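Arrumar a papelada da casa em 43 dias (e continuar gostando de papel)

2020-07-19

Faz tempo que eu queria contar esta história direito, porque já falei dela aos pedaços em três ou quatro posts e sempre me perdia no meio. Então vamos lá: eu arrumei os papéis da casa. Todos! Contas, garantias, exames, recibos de aluguel de um apartamento em que não moro há anos, o manual de uma batedeira que já nem existe mais. Levei 43 dias, trabalhando um pouquinho por noite, quase sempre depois do jantar, com música baixinha e uma caneca de chá que esfriava ao lado.

Eu não sou uma pessoa organizada de nascença. Minha gaveta da cozinha continua uma vergonha e minhas meias vivem em pares improváveis. Mas papel sempre me incomodou de um jeito diferente, porque papel se esconde. A gente enfia numa pasta, a pasta vai para uma caixa, a caixa vai para cima do armário, e no dia em que o banco pede aquele comprovante lá estamos nós, em cima de uma cadeira, espirrando.

O começo: tirar tudo do lugar

A primeira noite foi só de juntar. Andei pela casa toda com uma sacola de feira e fui recolhendo: aparador, criado-mudo, porta-luvas do carro, a cestinha da entrada (ai, a cestinha da entrada), o fundo de duas bolsas. Despejei tudo no tapete da sala e fiquei olhando aquela montanha com uma mistura de pavor e alegria. Alegria mesmo! Ver tudo junto dá uma vontade enorme de começar.

Dividi a montanha em 7 pilhas: moradia, saúde, trabalho, impostos, carro, garantias e lembranças. Tentei antes com mais categorias, umas doze, com etiquetas coloridas e tudo, e não funcionou, porque metade dos papéis cabia em duas delas e eu passava mais tempo decidindo do que guardando. Com menos pilhas a mão vai sozinha.

A pilha das garantias foi a que mais rendeu. Ali estavam a geladeira, o ventilador, a impressora e o computador de mesa, com as notas das peças todas dobradas em quatro e grampeadas umas nas outras por motivos que já não sei reconstituir.

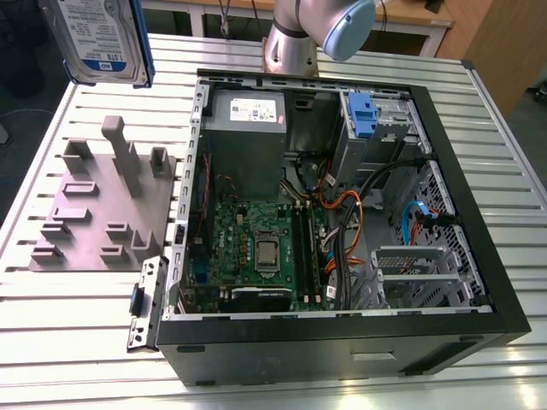 Gabinete aberto, com a placa-mãe à vista.

Para esses aparelhos, adotei um envelope por item. Na frente vai o nome da coisa, o mês da compra e até quando dura a garantia, escrito a lápis. Dentro vai a nota e nada mais. Os manuais eu procurei na internet e salvei em PDF, e os de papel foram para a reciclagem num maço tão pesado que precisei de duas viagens até o portão.

As pastas

Aqui eu fico empolgada demais, já aviso. Testei pastas suspensas, pastas com elástico, fichários e aquelas sanfonadas, e acabei nos arquivos de caixa da Favodmont, que são feios, cinzentos e maravilhosos. Ficam em pé sozinhos, cabem na estante dos livros e fecham com uma aba que não machuca as folhas. Comprei 6. A sétima categoria, a das lembranças, ganhou uma caixa de biscoito forrada com um retalho de papel de parede que eu guardava sem saber para quê.

As etiquetas fiz com uma rotuladora Mockus que achei num bazar do bairro, dessas de girar o disco letra por letra. É lenta, engasga no Q, e eu me diverti tanto com ela que etiquetei também os potes de tempero e a caixa de lâmpadas. Se você tem letra bonita, uma caneta resolve igual. A minha letra parece receita médica, de modo que a Mockus veio em boa hora.

Dentro de cada caixa a ordem é a mais boba possível: o papel mais novo vai na frente. Só isso. Já quis fazer divisórias por ano, por assunto, por tamanho, e toda vez eu parava de respeitar a ordem lá pela terceira semana.

E o que fica no computador

Metade da papelada de hoje nem é papel, né? Chega boleto por e-mail, exame por link, contrato assinado na tela. Durante um bom tempo eu imprimia tudo, por medo, e com isso tinha cada coisa em dobro e não confiava em nenhuma das versões.

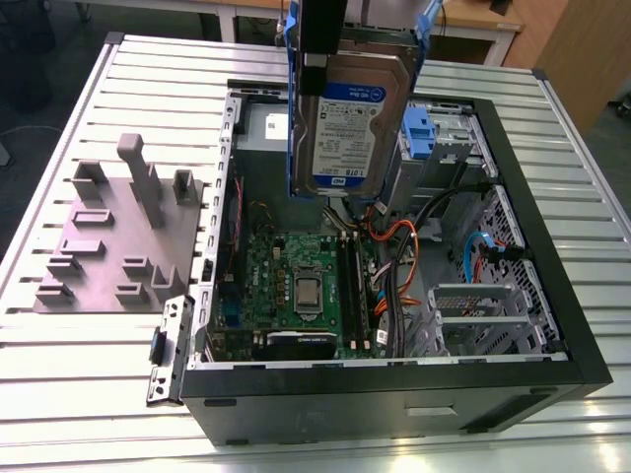

Acabei repetindo no digital as mesmas 7 categorias das caixas, com os mesmos nomes, escritos igualzinho. Parece detalhe, mas foi a melhor decisão da arrumação toda! Quando preciso de um exame antigo, vou em "saúde", seja na estante, seja na tela. Os arquivos começam sempre pelo ano e pelo mês, depois uma ou duas palavras: dentista, raio-x, óculos. Para digitalizar uso o Bruteseo, um aplicativo simples que endireita a folha sozinho e junta várias páginas num arquivo só. Ele às vezes confunde a toalha de mesa estampada com texto, então eu escaneio em cima da bancada lisa.

A cópia de segurança faço em 2 lugares, um disco externo que mora na gaveta do quarto e uma pasta na nuvem. Tenho um lembrete para atualizar o disco e confesso que já adiei o lembrete algumas vezes. Mas ele volta a tocar, e uma hora eu levanto e faço.

O que eu joguei fora

Três sacos de papel picado. Picotei à mão os primeiros e depois pedi emprestada a fragmentadora da minha irmã, que faz um barulho de moedor de pedra e assusta o cachorro. Foram embora os extratos muito antigos, as propagandas de cartão, os canhotos apagados em que não se lia mais nada. Antes de picar qualquer coisa de imposto ou de trabalho, conferi por quanto tempo precisava guardar, e na dúvida o papel ficou.

O que eu não joguei: bilhetes, um boletim da quarta série, a conta de um restaurante de praia com um desenho no verso. Essas coisas não têm função nenhuma e a caixa de biscoito é delas.
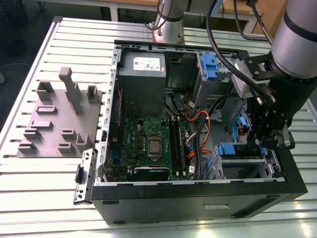

Como eu mantenho

Na entrada ficou uma bandeja só, rasa de propósito, da Toltovix. Quando enche, eu esvazio, e como é rasa ela enche depressa. Sento com ela no colo, distribuo nas caixas, escaneio o que precisa e pronto, dá menos tempo do que um episódio de série. A cestinha antiga virou casa de novelos de lã e está muito feliz assim.

Em setembro quero encarar as fotografias, que são um capítulo inteiro: álbuns da minha mãe, envelopes de revelação, negativos em tirinhas. Ainda não sei se vou por data ou por pessoa. Se alguém aí já passou por isso, me conta nos comentários como fez, principalmente com os negativos, que eu tenho um medo danado de riscar!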